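Ticket: Second bench, dish station. What to buy, what to hold
Queue: Equipment requests / bench hardware
Status: Open, waiting on quote
Priority: Normal (was High, moved down, see log)
Opened: June 25, 2018
Site: Menberg, upstairs bench room
Related: gripper finger wear ticket, cable order ticket

SUMMARY

Need a number for the second two-arm bench before the budget closes. Original request said "same again as bench one". Not that simple, half of bench one was bought in pieces and the parts list was never updated. This ticket is for working out what the actual list is, what fails often enough to need spares, and what we can leave until January.

Total left in the line is 1000 for small parts and fixtures. Arms are on a separate line, don't put them in here. Please.

WHAT WAS ASKED FOR

- Second pair of arms with grippers (separate line, listed so it's in one place)
- Table, same height as bench one
- Dish set and rack for the plate task
- Spare fingers
- Spare cables
- Cable ties, strain relief, whatever we end up using to hold the wiring down
- Small tools that stay at the bench

SYMPTOMS / WHY THIS IS A TROUBLESHOOTING TICKET AND NOT JUST AN ORDER

Bench one loses time on the plate-to-rack task. Before we pay for a copy of it, want to know which of the stoppages come from stuff we'd be buying again.

Stops logged over the last 40 sessions, grouped by what got touched to fix it:

Gripper cable, reseated or swapped. Most common.
Plate slipped out of fingers.
Rack moved on the table.
Arm faulted on overload, power cycled, fine after.
Unknown, restarted everything.

"Unknown" is too big a group. If you restart, write down what the arm was doing. Even two words.

LOG

Entry 1
Pulled the old invoices. Arms and grippers came from Gelby as a pair. Cables on the first order were included, the second lot of cables came from Trolulora and are longer. Longer ones are on the bench now as far as I can tell from the tags. Loop more, catch more.

Entry 2
Asked Gelby for a quote on a second pair plus a spares kit. Their kit has fingers, one gripper cable per side, and screws. Kit price is 400. That's a big bite out of 1000 for what it is. Asked if they sell the fingers alone. No answer yet.

Entry 3
Checked whether the cable stops are really cable stops. Swapped left gripper cable for a short one from the original box. Ran the plate task for a morning. No cable stop on left. Right side with the long cable stopped twice. Small sample, I know. Swapped back after so we're comparing like with like next time.

Follow up: don't order long cables for bench two. Short plus a proper clip at the wrist.

Entry 4
Plates. Somebody asked if we should buy "robot friendly" plates. No. The whole point is ordinary plates. But we should buy spares of the same ones, because when one chips we end up with a mixed set and then the slip numbers mean nothing. Set of 6 from Czarnecka, cheap, buy two sets. One for each bench, leave the extras in the cupboard.

Entry 5
Rack. Moves when a plate gets pushed in off center. Tried grippy mat from the kitchen drawer under it. Better, then the mat crept too. Tried tape on the base. Holds but leaves gunk on the table top. Want either two low stops screwed to the table or a rack with more weight. Stops are cheaper. Table top is easy to drill on bench two if we do it before the arms go on, painful after. So this one has a date on it, kind of.

Entry 6
Overload faults. Went through the ones with notes. Nearly all happen when an arm pushes down on the rack with a plate half in. Not a hardware problem, not a reason to buy bigger arms. Force limit is set differently left and right for some reason, left is lower. Set them equal, will watch. If it goes quiet I'm closing that line.

Entry 7
Fingers. Wear is at the tips where they meet the plate rim. Pair on the left was swapped in spring, right pair is older and I can't find when. Please write finger swaps in the bench book. Budgetting one spare pair per arm per bench, so four pairs if bench two goes ahead. That's the item I'd fight for over anything else on here.

Entry 8
Table. Menberg stores has one the same height but narrower. Would save the whole table cost. Measured out where the arms reach with tape on the floor and the narrow one puts the rack too close to the right arm's base. It has to fold up tight to get over the pegs, and folded up tight is where the cable pulls. So no, buy the wide one. Written down here so we don't go round this again.

Entry 9
Current state of bench one, attached for whoever does the parts list. Check cable routing on both arms against what Gelby quotes. 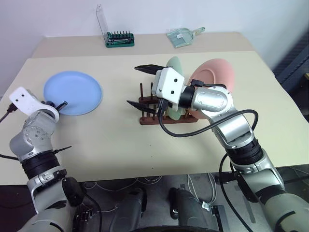
Bench one, plate task. Left gripper at the blue plate, green and pink plates in the rack. Note cable loop along right forearm.

The loop on the right is what I mean in entry 3. It arches off the forearm and comes back in at the banded joint, so there's plenty there to snag. Left has a strap end sticking out by the joint, trim it. Trimmed ends on both benches as standard from now on, snips are a couple bucks, adding to list.

Also the bit set and the dustpan on the back section. Fine for bench one. Bench two needs its own bit set or they'll walk between rooms and neither bench will have the right driver when a finger screw backs out.

Entry 10
Gelby answered. They will sell fingers alone, pairs, no discount under ten pairs. Still cheaper than taking kits for the fingers and throwing the rest in a drawer. Short cables also available alone. Lead time on both is longer than the kit, which they have on the shelf. Annoying.

Option A: one kit now, 400, covers us if something goes this summer. Loose fingers and cables later.
Option B: no kit, loose parts only, cheaper, but we sit with no spares until they ship.

I lean A. If bench one goes down waiting on a cable we lose more than the difference. Open to being talked out of it.

Entry 11
Talked it over at stand-up. A it is. Kit goes to bench one, loose parts go to bench two when it exists.

DRAFT LIST

Buy now
- One Gelby spares kit, 400
- Two plate sets, Czarnecka
- Rack, same model as bench one
- Low stops for rack, screws
- Wrist clips for cables, both benches
- Snips, bit set for bench two

Buy with the arms
- Wide table
- Loose fingers, less whatever is in the kit
- Short gripper cables, two per arm

Hold until January
- Heavier rack. Only if the stops don't do it
- Second monitor for the bench
- Lamp. Somebody wants a lamp. Not convinced

Not buying
- Long cables
- Bigger arms
- Special plates
- Narrow table from stores (free, but see entry 8)

OPEN ITEMS

1. Written quote from Gelby with the loose part prices. Have it on the phone only.
2. Does Trolulora take back unopened long cables? There's a bag of them in the cupboard. Would put a little back in the line.
3. Force limits equal on both arms, needs another week of runs before I say it's fixed.
4. Who owns the bench book. It stops in the spring.
5. Stops need to be drilled BEFORE arms get mounted on bench two. Putting it here twice on purpose.

WORKAROUND UNTIL PARTS ARRIVE

- Tie the right forearm cable down at two points, leave slack at the wrist only
- Check rack position before each run, push it back to the tape mark
- If a plate slips, look at the finger tips first, then log it
- On overload: stop, lift the arm clear of the rack by hand, power cycle that arm only. Not both. Restarting both loses the log
- Don't put chipped plates back in the set

Last update: moved from High to Normal, bench one is running, nothing is blocked except the list. Will reopen the priority if the quote isn't here by Friday. Numbers above are before tax, forgot to say.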